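Section 4: Preparing the Table and the Wire

Read this section before you open the wire packs. The Jetuter bench kit can be set up on any flat indoor table, but most problems reported to us start with a crowded surface or with wire that was pulled out of the pack too fast. Allow half an hour for the first set-up. Later sessions go much quicker.

4.1 Before you start

You will need:
Table with a hard, level top, at least 900 mm wide
Sorting tray with low walls
Container for offcuts
Two cloths, one for wiping and one to lay finished pieces on
Flush cutters
Wire pack (part 319 in the Jetuter parts list)
Safety glasses

The table does not have to be a workbench. A kitchen or office table is fine if it does not rock. Tops with deep grooves or open joints are a poor choice, as short ends of wire get down into them and are hard to pick out.

4.2 Clearing and placing the table

1. Push the table up against a wall or an upright board. Wire that springs away from you will then stop at the back instead of going onto the floor.
2. Take everything off the top and wipe it with a dry cloth. Wipe along the grain if the top has one.
3. Run your palm lightly over the surface. If you feel grit or old wire ends, wipe again.
4. Fold the cloths and lay them at the back, where the table meets the wall.
5. Set the tray on the side of your working hand. Left-handed users should reverse all the positions given in this section.
6. Set the offcut container beside the tray, on the outer side.
7. Leave the middle of the table clear. It is your working area for the rest of this guide.

Note: Use a tray in a strong color that differs from both the table and the wire. Thin wire is easy to lose sight of on a gray or streaked surface.
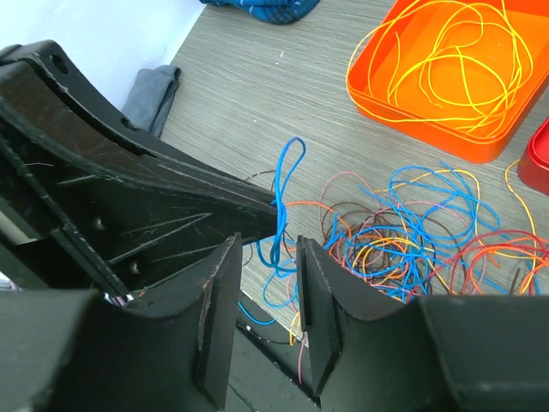
4.3 LOOSE WIRE AND THE TRAY

Thin yellow wire does not lie flat when it is tipped into a tray loose. It forms loops, and on the orange tray some of these come up over the rim. You can work from a tray in this state, but take the time to find a free end first. Pulling on a loop in the middle of the tangle tightens everything around it.

1. Put on your safety glasses.
2. Hold the tray down with one hand.
3. With the other hand, lift the tangle a little and let it drop back. Do this two or three times. Do not shake the tray.
4. Look along the outside of the tangle for a free end. Ends tend to work their way to the corners.
5. Draw the end out slowly, toward the clear part of the table. If it stops, let go, lift the loops that cross it, and try again.
6. When you have 27 cm of free wire, lay it flat on the table and cut it at the rim of the tray.
7. Place the cut length on the folded cloth.
8. Repeat until you have 13 lengths. This is enough for the first practice board, with one spare.

CAUTION: Cut ends are sharp. Keep your face back from the tray when you draw wire out, and never cut a length that is under tension.

CAUTION: Do not leave loops hanging over the rim when you stop work. A sleeve can catch them and pull the tray off the table.

If the wire has a kink in it, roll that part under your fingertip on the table. A light kink will come out. A sharp one leaves a weak spot, so cut it away and put the piece in with the offcuts.

Wire from the Sandix refill spool is stiffer than the wire in the starter pack and stands higher in the tray. Either use a deeper tray or put in only half the spool at a time. The two wires can be used on the same board – just keep them apart until they are cut.

4.4 Clearing up

1. Push any loops that hang over the side back into the tray.
2. Pick up loose ends with a piece of folded tape, sticky side out. Do not sweep them off with your hand.
3. Shake the cloths out over the offcut container, then fold them again.
4. Check the line where the table meets the wall. Short ends collect there.
5. Store the tray flat, with nothing on top of it. Stacked trays press the loops together and the tangle will be worse next time.

Offcuts can go to metal recycling in most areas. Ask your local service whether they take coated wire.

Replacement trays and cloths are sold singly by Khoury – quote the kit name and the part number when ordering. Questions about this section go to Archana Bansal at the parts desk. For classroom sets of more than one table, ask for Rami Sleiman.

Continue to Section 5, Bending the First Loop.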